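Cadik Community Help > Finishing and Coatings > Powder coating

Pinholes and small bubbles in powder coat on galvanized brackets

Posted by Eleni Perić

I do powder coating in a small shop, mostly railings and furniture frames in plain mild steel. In May we took a job for 61 brackets that had been hot dip galvanized before they came to us. The customer wants them satin gray over the zinc because they are going on an outside wall near salt water.

The first batch came out of the oven with pinholes all over the flat faces, and a few small bubbles that you can pop with a fingernail. The inside corners look fine. The edges look fine too. It is almost entirely on the wide flats, and it's worse on the thicker pieces.

What I did:

Wiped down with solvent, then ran them through our normal wash, which is an alkaline cleaner and a rinse. Dried them with shop air. No blasting, because the customer was worried about taking the zinc off. Sprayed one coat of Wunda polyester in the satin gray. Oven set at 200 C. I aimed for 70 microns and the gauge says I'm higher than that on most of the flats, although I'm not sure how well the gauge handles zinc plus powder together.

The same powder from the same box on plain steel is perfectly smooth, so I don't think it is the powder or moisture in the air line. I have already stripped one bracket back and there is nothing odd to see on the zinc underneath, apart from it being a bit dull.

I have read two different things. One is to bake the parts empty first. The other is to sweep blast them. Do I need both? And can I save the batch I already coated, or does it all have to be stripped? I have no blast cabinet big enough for the long brackets, so if blasting is needed I would have to send them to Lloyd across town, and that eats the profit on the job.

Oven is a gas batch oven, nothing fancy. I can hold temperature pretty well once it's loaded.

Thanks for any help.

Posted by rackline_dave

It's outgassing. Galvanized does this all the time. Bake them first and use a powder made for it. We had this on gates and it went away after we changed powder.

Also check your air is dry.

Posted by M. Tolland

Dave is right that it's outgassing, but there are a few things going on with galvanized and it helps to separate them.

Hot dip zinc holds some gas and moisture, both in the coating and in whatever has formed on top of it while it sat in a yard. When the part heats up in your oven, that comes out. If it comes out while the powder is still liquid and has time to flow, you never see it. If it comes out when the powder has started to gel, it leaves a pinhole, and if the skin is already tight, you get a bubble. Heavy pieces take longer to get hot, so the metal is still climbing in temperature while the surface of the powder is closing up. That fits with your thick brackets being worse.

Film thickness makes it worse again. A thick film is harder for gas to get through. You were aiming at 70 and going over, and flats are where most people pile it on. On your gauge: a plain magnetic gauge reads everything between the probe and the steel, so it is giving you zinc and powder added together. Take several readings on a bare galvanized bracket, average them, and subtract that from what you get on a coated one. It isn't perfect because zinc thickness moves around from spot to spot, but it's good enough to tell you if you are way over. You may find your powder is thinner than you think.

For the surface, your wash is probably not doing enough. An alkaline cleaner takes oil off. It doesn't do much for white rust or for the passivation that a lot of galvanizers put on after the dip. Call whoever dipped these and ask if they were quenched in anything. If they say chromate, or some kind of passivator, that has to come off or be dealt with or you will have adhesion trouble later, even if you fix the bubbles. Near salt water I would take that seriously. Also be careful with strong alkaline cleaners, as they attack zinc. Check the data sheet and see if yours is rated for it.

On sweep blasting versus pre-baking, they do different jobs. Sweep blasting is for adhesion. It cleans the zinc and gives the powder something to hold on to. Pre-baking is for the gas. For an outside job I would do both. A sweep blast is light, with fine nonmetallic grit, low pressure, and the nozzle kept moving at an angle. Done right it takes very little zinc. Done wrong it will crack or lift it, so if you send them to Lloyd, make sure the person on the nozzle knows it's a sweep and not a strip. Put it in writing on the job sheet. The other way is a proper chemical pretreatment made for zinc, if you can get that into your wash line. Your powder supplier should be able to tell you which pretreatments they have tested.

Then the pre-bake. Get the metal itself hotter than it will be in the cure, and keep it there long enough for the heaviest section to get through it. What counts is the part temperature, so put a probe on your thickest bracket and don't go by the oven display. Let them cool until the powder won't melt on contact, and coat them the same shift. Don't leave them overnight, and don't handle them with bare hands. If you blast, blast first and then bake.

Powder: ask for one described as degassing or outgassing forgiving. If it is a two coat system, ask for a degassing primer and put your satin gray over it. Two coats is what I'd quote for near the sea in any case. The additive sold separately for mixing into a regular powder works, but it can shift the gloss on a satin, so spray a test piece.

The ones you already coated: I would strip them. You can sand and recoat a pinhole on a patio chair, but on these the pinhole goes down toward the zinc and water will find it. Use a chemical stripper that is safe on zinc, and test it on one bracket. Don't burn them off.

Posted by Eleni Perić

Thank you both. I called the galvanizer and they do quench in a passivator, so that is one thing answered. I'll ask Lloyd for a price on a sweep.

I tried a test with 3 of the thick brackets. Scuffed by hand, pre-baked with the probe on, cooled, sprayed lighter. Two are clean and one has a couple of pinholes near the hanging hole. Much better than before. I subtracted the bare zinc reading as you said and my first batch was still too heavy.

Posted by kettlewell_coatings

Mostly agree with Tolland. A few things from our side, as we do a lot of galvanized fence posts.

We don't sweep blast everything. For indoor parts we use a zinc phosphate and it's been fine. Outdoors we blast.

The pinholes near your hanging hole could be from drainage. Wash water sits in holes and folds, and shop air doesn't get it all out. Put them through a dry-off in the oven before anything else. Your pre-bake will do that as long as it comes after the wash.

Look at the zinc before you coat. Galvanizers leave drips, runs and little spikes of dross, and powder shows every one of them. File them flat. Customers who only ever ordered powder on plain steel don't expect that texture, so show yours a sample and get it approved before you run the rest. We had a whole order of Fondska panels rejected for lumps that were in the zinc when they arrived, and we ate the cost. Now we take pictures at intake and write on the quote that the finish follows the galvanizing.

Next time get in before the dip if you can. If the customer tells the galvanizer the parts will be powder coated, they can leave out the quench and do the smoothing at their end. It saves a day.

For the color, satin and matte finishes hide zinc texture better than gloss, and dark matte is the easiest of the lot. 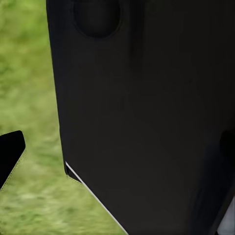

Your satin gray sits in the middle, so spray the sample on one of the rougher brackets and let the customer see that one. If they're happy with it they will be happy with the rest. Keep the sample in the shop until the job is paid.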